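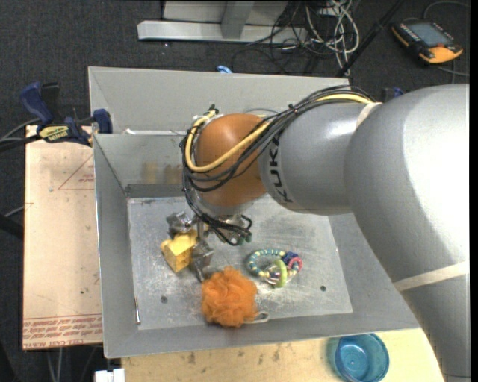 Wan Street residents told us at the first meeting that their rain tanks were a waste of money, and that the water bill had not changed at all after the first year. This remark changed our project. We had planned to write only on tank design, but we decided to study how the households are using the water.

2. Aim of the study
Our group wanted to learn why a rainwater tank can be full in winter and still the garden is watered from the tap. We chose two streets in the Lindari estate, where each house was built with a small tank connected to one outside tap.

3. Method
We delivered a questionnaire to 200 letterboxes and visited 14 houses whose owners agreed to an interview. At each house we noted the roof area feeding the tank, the condition of the gutter guard and the distance from the tank tap to the vegetable bed or lawn. Rainfall was taken from the gauge at Nement Reserve. The readings for December are missing – the gauge was blocked with leaves – so this month is left out of the charts.

4. Results
The most common complaint was low pressure. A hose on a gravity tap gives a weak flow, and people lose patience and go back to the mains. Second came colour and smell, mostly in houses under gum trees. A few owners did not know that their first-flush diverter must be emptied.

The households with a small pump behaved in a different way. They used the tank for the garden, for washing the car and, in one case, for the laundry. Their tanks were often empty by the middle of summer, so for them the capacity was the real limit.

5. Discussion
A bigger tank will not help a family who does not like to use the tap. We recommend that the estate first offers a pump and a short visit to clean the gutters. Our calculation with the Zivotska spreadsheet assumes a price of 500 dollars for the pump with fitting, and it does not include electricity. This part is weak and should be repeated with measured values.

The questionnaire is in Appendix A and the interview notes are in Appendix B.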